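Ovoler review: a puzzle platformer with a very long memory
by Ho-yin Fu
1 Mar 2020

Medalano's last game was about a lighthouse and took me a weekend. Ovoler is about a mail carrier with wings too small for her body, and it has taken most of my winter. I have delivered 48 letters. I have apologized to my controller twice.

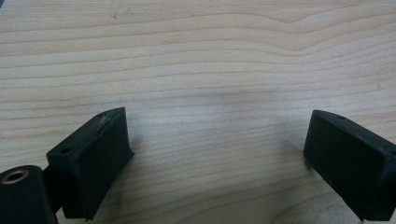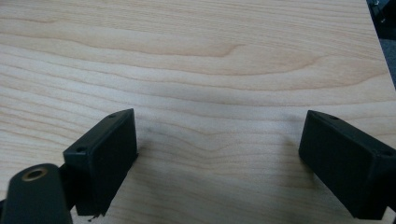

How it plays

You flap, you stall, you fall into the canal. Each flap costs stamina, and each letter in your bag makes you heavier, so the smart move is to carry one at a time. The game knows this and hands you nine.

The town of Villanueva is the best thing in it. Shutters open when you land on a sill, and the baker holds a grudge if you clip his awning. I clipped it in the first hour and he was still charging me double at the credits.

What wore me down

Checkpoints. The clock tower can eat up to 90 minutes, and the only save is at the bottom, next to a man who tells you the view is lovely. There's an assist menu with a single toggle, labeled Allow, and no hint of what it allows. I switched it on and the pigeons got slower. Fine.

There are also 1000 feathers to collect. I have 1083, so either the counter is broken or I'm very good.

Verdict

Buy it if you liked the lighthouse one. Skip the tower until the patch, and stay away from the awning.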